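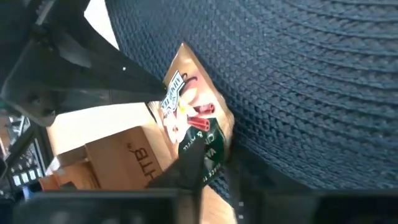

A chai and vanilla packet against the dark blue mat at Karam.

The tea at Karam, the reading room on Dellimley Street, has a proper home at last. For years the packets lived in a drawer with the spare fuses, and finding a particular flavor took patience and a willingness to settle for peppermint.

Siham Najjar, who runs the front desk, announced the new arrangement on June 27, 2025. Packets get sorted on the table and served from a wooden box. Regulars were given 16 days to object. Four did, all on the subject of peppermint. 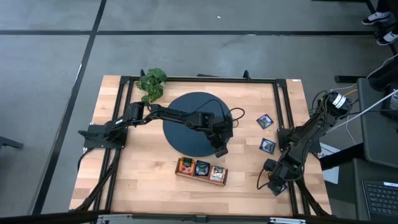 Three packets in the tray, with three more beside the round mat.

Bilal Daher wanted the box arranged by color. Qusai Hamdan favored the alphabet - a system that holds up until someone makes a cup of tea. For now the packets stand upright with their tops showing, and both men say they won. 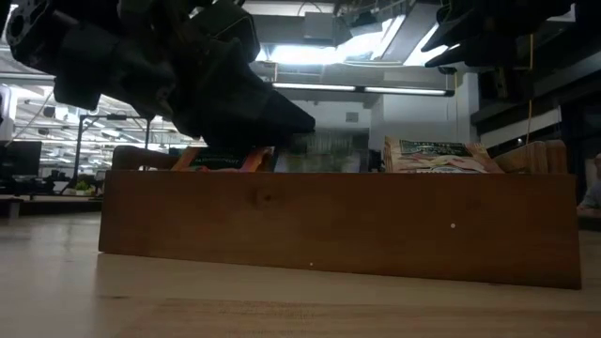
Photo: Marwan Twal / Karam

The reading room has served free tea since 2000. Coffee drinkers, who have been asking for a box of their own, will get an answer in December.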